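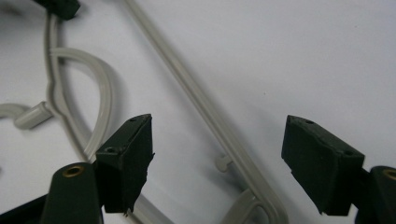
Gray plastic parts on a white surface.

Fluma's new budget phone goes on sale in March

October 29, 2025. Hi, I'm Meron Kahsay, and I've been running phones at Fluma for long enough to know that most people don't want to spend 1000 dollars on one. So I'm very happy (okay, thrilled!) to tell you that our next phone, the Fluma Berhe, goes on sale in March for $483, charger included.

My favorite part is the battery. Tolera Negash and his team got it to last about two days of normal use, and it fills up fast with the 25-watt charger in the box. You also get a headphone jack, a memory card slot and a bright screen I can read at the bus stop – I fought hard for that one.

"I kept asking for a phone my mom could use without calling me," says Adanech Araya, our software lead. She cut the setup down to three screens, and we're promising updates for four years.

Preorders open through our partner Tikcombe, in green, black or cream, and the phone will ship to 12 countries at first. Reviewers who'd like one early can write to Takumi Murakami at the Fluma press desk.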